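Tiered Shelves: Frequently Asked Questions

Which shelves does this page cover?
The small oval tabletop shelves in the Omow line, in two-tier and three-tier versions. Wall-mounted units are covered on a separate page.

What is the joining method?
Short wooden dowel posts separate the tiers. Seat each post by hand before applying pressure. Do not use a mallet on a painted tier.

Do I need glue?
No. Glued posts cannot be replaced, and a glued shelf is not accepted for exchange.

How much weight can a tier hold?
200 grams per tier, evenly spread. Figurines are within this limit in most cases. Weigh anything made of stone or solid metal.

How should figurines be arranged?
Place the widest base first and set the rest in a single row. Leave 4 mm between neighbors. Tall ears, hats and similar parts fit best on the top tier, where nothing sits over them.

Can I put the shelf in a window?
Direct sun fades pink and purple finishes. Turn the shelf 90 degrees every month if no other place is available.

How do I clean it?
Dry cloth only. Remove all figurines first and start at the top tier.
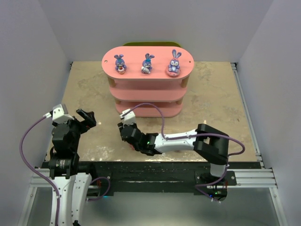
Omow Product Support, Display and Small Furniture

Does the three-tier shelf come in pink?
Yes. The three purple bunnies on the top tier are not included with the shelf.

Are replacement posts available?
Yes, in packs of 8, from the Ivville and Ludness stores. State the number of tiers when ordering.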